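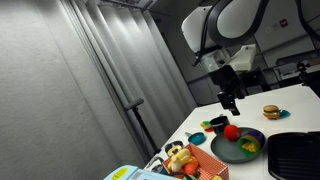

Quiénes somos

Skilldale es un grupo pequeño que estudia cómo enseñar a un brazo robótico a manipular objetos corrientes a partir de demostraciones humanas. Trabajamos en Bevthorpe, en un edificio de 1903 que fue almacén de lanas y que conserva, para alegría de las visitas y desesperación de quien barre, el suelo original en el pasillo. Empezamos dos personas, Orsolya Pap y Sorin Bratu, con una mesa prestada y muchas ganas de discutir, y hoy somos 13, contando a los doctorandos (que se quejan si no los contamos).

Nuestro método se llama Memon y la idea cabe en una frase, aunque nos costó bastantes meses llegar a ella: el robot guarda un recuerdo breve de lo que ha tocado hace un momento y lo consulta antes de decidir el siguiente movimiento. Parece poca cosa, pero cambia mucho cuando un objeto queda tapado por la propia mano.

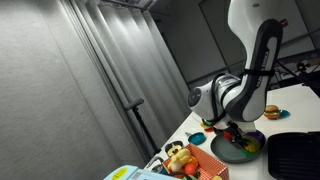 El aprendizaje por imitación depende muchísimo de lo que se le enseña a la máquina, y por eso dedicamos tanto tiempo a preparar las tareas. Nos gustan las escenas de cocina de juguete, con formas y colores muy distintos entre sí: una hamburguesa sobre su platito azul plantea un agarre muy diferente del de una pieza pequeña dentro de un plato redondo, donde los dedos tienen que bajar sin chocar con el borde. Tanveer Sethi diseña estas tareas y las va complicando poco a poco, con una paciencia que los demás admiramos y de vez en cuando padecemos.

En nuestro último estudio recogimos 200 demostraciones y entrenamos dos versiones del mismo modelo, una con memoria y otra sin ella. Después hicimos 150 ensayos con cada una, cambiando las piezas de sitio entre intento e intento. La versión con memoria soltó menos objetos fuera del plato y, lo que más nos alegró, volvió a intentar el agarre por su cuenta bastante más a menudo. Sigue fallando con las piezas blandas, y en eso estamos ahora.

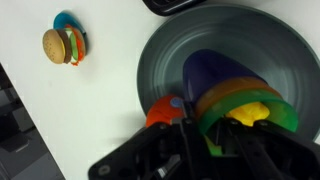

Varias piezas de juguete en la pinza, sobre el plato, desde la cámara de la muñeca.

Erhan Kocabaş se ocupa de Wemik, el programa con el que revisamos y etiquetamos las grabaciones, y Naveed Niazi lleva el análisis de errores, que es donde de verdad aprendemos. Cada mes de junio abrimos las puertas a estudiantes y vecinos, ¡y siempre sale alguna pregunta que acaba en la pizarra durante semanas!
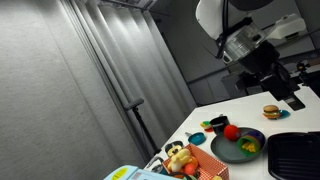 ¿Se puede colaborar con Skilldale sin tener experiencia en robótica?

Buena parte del equipo llegó desde otros campos, como la psicología, la estadística o el diseño, así que nos encanta recibir mensajes de gente con curiosidad y otra formación. Lo habitual es empezar con una estancia corta, acompañando a alguien del grupo en sus ensayos, y decidir después entre todos por dónde seguir. Escríbenos contando qué te interesa y te contestará Orsolya.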